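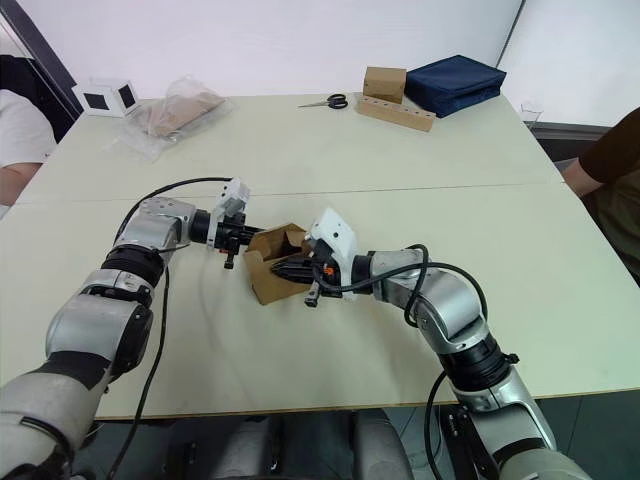

Towel radiator pre-installation check, Dunmont bathrooms, February. Confirm that the wall can carry the filled weight. Small fittings belong in an open cardboard box on the table, as shown, until they are needed.

1. Valves and brackets match the Vimaveo schedule. Comment: 19 units checked; 6 brackets replaced.
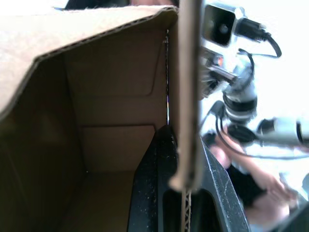

2. Pipe centers measured at the wall. Comment: acceptable – one outlet to be recut.

3. Electrical zone confirmed by Farness. Comment: certificate pending.
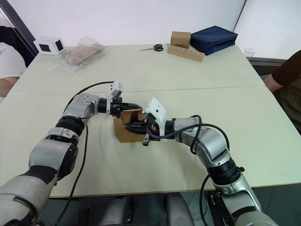 Box on the table, Dunmont

4. System pressure held for up to 7 minutes. Comment: no drop recorded.
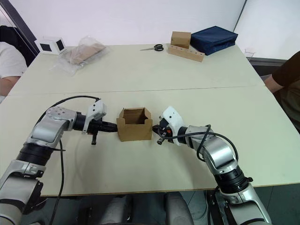 When may the radiator be turned on?
After items 1 to 4 are signed.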